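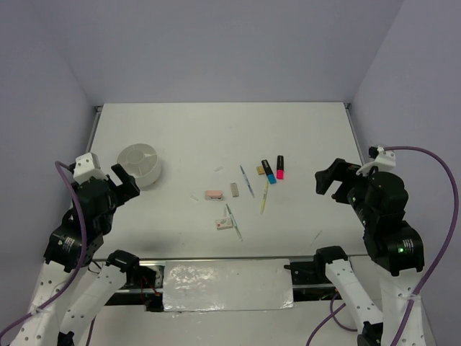 Two arms sharing one table: do we need written rules, or is common sense enough?

Asked 12 October 2023 in Workshop Automation, 1,263 views, 2 answers

Hi all, hoping somebody here has been through this. I look after the small robotics corner at our makerspace in Vidcombe, and since February we've had a pair of desktop arms bolted to the front of one enclosed table, one left and one right. They do tidying jobs, mainly pens, highlighters and rubbers, sorting them out and handing bits across the middle. Both arms can reach the centre, and that's where my worry is.

We've got 11 members who are allowed to run it and every one of them has a different idea of what's safe. One lot will happily lean in and straighten a pen while the arms are powered but not moving. Another member won't touch the table unless the whole thing is switched off at the wall (which means homing everything again, and that's a faff!). I'd like one page of rules stuck on the side panel that people will read.

What I can't decide:

Do you treat the middle of the table as a shared zone where only one arm may enter at a time? That rather kills the handovers. 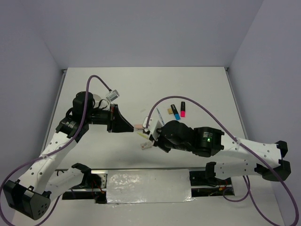

And if both are allowed in together, how much of a gap do you insist on between the grippers, and does it go in the software or just in the operator's head? We run at 2 different speed settings, and I've been wondering whether the faster one should be banned for anything near the centre.

Also cables. Ours run from the wrist back along the arm in a big loop with a tie on the link, and I've no idea if there's a proper way to check them.

Thanks in advance, and sorry for the essay.

Answer 1 (accepted), 24 votes

We had nearly this exact argument at our place, so here's where we ended up.

Hands first. Powered but still counts as moving. Our rule is motors disabled before anyone reaches in, and the person reaching in is the one who presses the button. You don't need to go to the wall for that if you've got a decent stop that cuts motor power. Ask your supplier whether yours does, mine was a bit vague on the phone. Check what the arms do when power drops too, because some just flop, and you don't want your hand underneath.

Shared zone: one arm at a time by default, and a named handover routine as the only exception. In the handover one arm gets to its spot and holds, the other does all the approaching, slow speed only. Put the gap in the software. I won't give you a figure as it depends on your grippers and how well they're calibrated, but measure with the fingers fully open and include whatever sticks out on the wrist, camera mounts especially. We forgot the mounts. Expensive afternoon.

Cables: with the motors off, move each joint by hand to both ends of its travel and watch the loop. It shouldn't go tight and it shouldn't be able to hook the other arm. Look at the ties while you're there. We do it at the start of every session and sign the sheet.

If this is open to the public at all, get somebody competent to do a proper risk assessment. A page on a panel isn't one.

Answer 2, 3 votes

Just buy the Protard light curtain and be done with it. We've got one on our Zalton cell and it stops if you so much as wave at it. Can't help with the cables, ours are inside the arm.

Comment on answer 2

A curtain won't stop the two arms hitting each other though, will it? Gajdoš do a cheaper one by the way, never tried it.

Comment from asker

Brilliant, thank you both. Going with the hold and approach idea, and I'm off to measure the camera mounts.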